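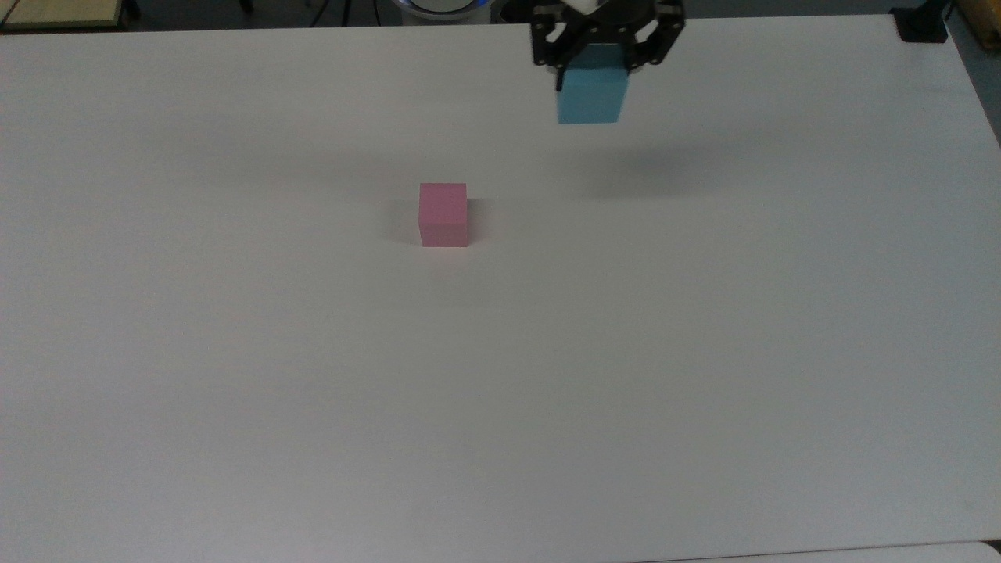

平行2指グリッパーによるキューブの把持。白色天板の上で水色のキューブを保持した状態

Stunberg 卓上把持評価キット

製品概要
Stunberg 卓上把持評価キットは、小型ロボットアームによる把持および配置動作の評価を目的とした機材一式です。大学・高等専門学校の研究室、企業の開発部門ならびに公的試験機関における利用を想定し、評価用キューブ、手順書、記録用ソフトウェア「Prollent」を一括して提供いたします。ロボットアーム、グリッパーおよび作業台は本キットに含まれません。お手持ちの設備をご使用ください。

評価用キューブ
キューブは艶を抑えた淡色仕上げで、ピンクと水色を標準色としております。表面の反射を抑制しているため、照明条件の異なる室内においても色による対象物の識別を安定して行うことができます。キューブ単体での追加購入も承ります。

作業台について
天板は無地の白色で、光沢の少ないものを推奨いたします。模様のある天板や反射の強い天板では、影の輪郭を対象物の縁と誤って検出する場合があります。設置にあたっては、キューブの周囲に指先が進入できる余地を確保してください。

評価手順
標準手順は、接近、把持、持ち上げ、配置の4工程で構成されます。1回の評価における標準試行数は200回とし、各試行の制限時間は120秒です。制限時間を超過した試行は未完了として記録されます。把持位置のずれ、持ち上げ後の傾きおよび配置誤差については、手順書に定める区分に従って判定いたします。
手順書の監修は小西勝彦(Katsuhiko Onishi)、記録様式の設計はJarlath Ó Súilleabháinが担当しました。

記録用ソフトウェア
Prollentは、試行ごとの結果、所要時間および担当者の所見を一覧形式で保存します。1件の評価記録には最大900試行まで登録でき、結果は表形式のファイルとして出力可能です。映像の取り込みには、使用するカメラに対応した別売の接続モジュールが必要となります。

標準構成
評価用キューブ(ピンク、水色)
評価手順書(日本語版・英語版)
Prollent 利用ライセンス
保管ケース

導入支援
ご希望に応じ、Oberholzerの技術担当者が設置環境の確認および初回評価の立ち会いを実施いたします。訪問をご希望の場合は、アームの型式、グリッパーの開口幅、天板の寸法を事前にお知らせください。オンラインによる操作説明は毎週火曜日に開催しております。

ご使用上の注意
アームの動作中は可動範囲内に手を入れないでください。評価の開始前に、非常停止装置の作動、グリッパーの固定状態およびケーブルの取り回しを必ずご確認ください。指先に摩耗や汚れが認められる場合は、清掃または交換を行ったうえで評価を実施してください。

お見積り・お問い合わせ
価格および納期につきましては、販売窓口であるStornetti 機器営業部(担当:丸山)までお問い合わせください。教育機関向けの価格設定がございますので、ご所属を明記のうえご連絡をお願いいたします。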